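# Quando a garra fecha mas não segura: capas gastas nos dedos

Se você chegou até esta página, é bem provável que a sua garra esteja fazendo o que a nossa fez em janeiro, na bancada da Velerlow: os dedos fecham direitinho, o software diz que está tudo bem e a peça escorrega no meio do caminho. Calma, quase sempre tem conserto, e dos baratos!

O nosso erro apareceu no registro como código 149, "força de fecho fora da faixa". Passamos uma tarde inteira desconfiando do motor (e trocando cabos que não tinham culpa nenhuma) até alguém passar a mão nos dedos e sentir a capa girando solta.

Antes de qualquer coisa, aperte a parada de emergência e desligue a alimentação do braço. Espere 2 minutos. Já vi garra dar um último fechamento com energia guardada, e um dedo prensado dói bastante.
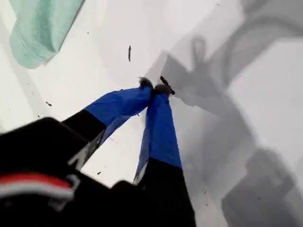 Depois, com tudo parado, vá nesta ordem:

1. Puxe de leve cada capa no sentido da ponta. Se ela correr, mesmo que pouquinho, já merece troca.
2. Limpe os dedos e a superfície de trabalho com um pano macio. Fiapo e sujeirinha atrapalham mais do que parece.
3. Vista a capa nova devagar, alisando as dobras com o polegar. Usamos as da Boltanport, mas as da Brillov também servem.
4. Religue o braço e, no painel do Fu, refaça o zero da garra com os dedos vazios.
5. Feche em velocidade baixa sobre um objeto fino e repita 10 vezes.

Se escapar uma vez que seja, volte ao passo 3 com paciência, porque dobra mal assentada é a causa mais comum. E se o 149 continuar aparecendo com a capa firme, aí sim vale abrir a base e olhar os parafusos do acionamento, que levam aperto com chave de 7 mm.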